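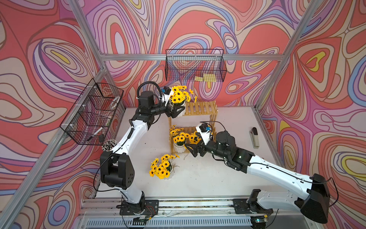
I have been told, more than once and by people whose houses I admire, that artificial flowers are a bit sad. I used to nod along. I don't any more, and I'd like to make the case for a few fake sunflowers on a slatted wooden shelf, because I think the snobbery has gone on long enough.

My first lot came from Plovura, four years ago, when I'd just killed my third basil of the summer. I bought them in a sulk. I stuck them on the bathroom windowsill where no real plant had ever lasted a fortnight, and there they stayed, yellow as anything, all through the dark bit of the year when I brush my teeth before it's light. I can't tell you how much I came to like them (my sister-in-law still calls them "the plastics", and she can carry on).

What people get wrong is the placing. They buy one big arrangement, put it bang in the middle of the dining table and then wonder why the place looks like a hotel breakfast room. Small pots are far better. You can put one up high and one on the shelf underneath, stand another on the surface in front, and suddenly you've got something to look at. And when you get bored you shove them all together in a clump and it looks like a different set of flowers altogether. Try doing that with a peony.
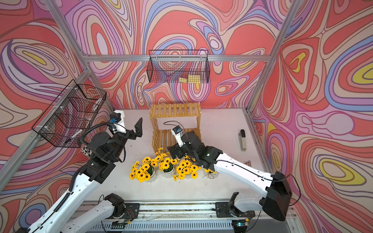

Shabalala, Feb 14, 2018

Today of all days seems a good one to bring this up, with every garage forecourt selling roses that will be brown by the weekend. I paid more than 10 pounds for a bunch last year and the heads had dropped before I'd found the scissors.

Three small white pots of sunflowers bunched up like that have a nice untidiness to them, I think, even with a few stems lying about at the side. I'd leave those. Real flowers shed and flop, and a pot that's been fluffed into a perfect dome is the thing that gives the game away.

Now, walls. The usual advice is that a busy wall wants plain things in front of it, and I've never believed a word. Coral and lilac and pale blue swirling all over the place, and then a great blob of yellow on top? Yes please! Yellow can look after itself. It's the beige vase that vanishes. I papered my own box room in something nearly as loud from Felto, seven rolls of it, and the only mistake I made was putting cream curtains up. They looked like an apology.

While I'm at it, I'll stick up for the wire mesh basket too. Hang one on the wall and you've cleared a whole patch of table, and you can see what's in it from across the room. Mine holds sponges, and pens that may or may not work. Dastis do a set of them with lids, which seems to me to miss the point entirely — a lid is where things go to be forgotten.

The one thing I can't settle is the stapler. It has no home in my house and never has. It's too heavy for the basket, too ugly for the shelf, and if it goes in a drawer I buy another one. So it lives out on the table.

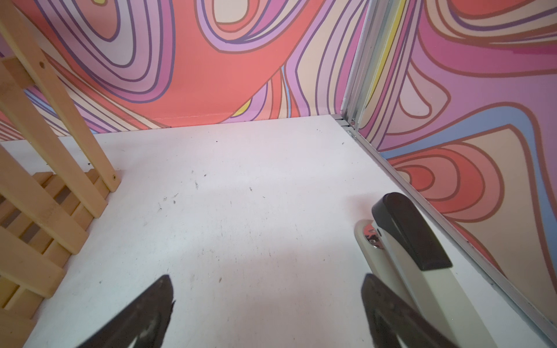
A stapler, out in the open.

I've decided I don't mind it. A white table with a stapler and a few crumbs on it belongs to somebody who does things, and I'd much sooner sit down at that than at one I'm frightened to put a mug on. The specks want a wipe, granted. I wipe mine most evenings and they're back by morning, and in March the sun comes in low enough to show me every single one.

As for dust on the petals, since somebody always asks: a hairdryer on cold, out on the back step, and stand upwind.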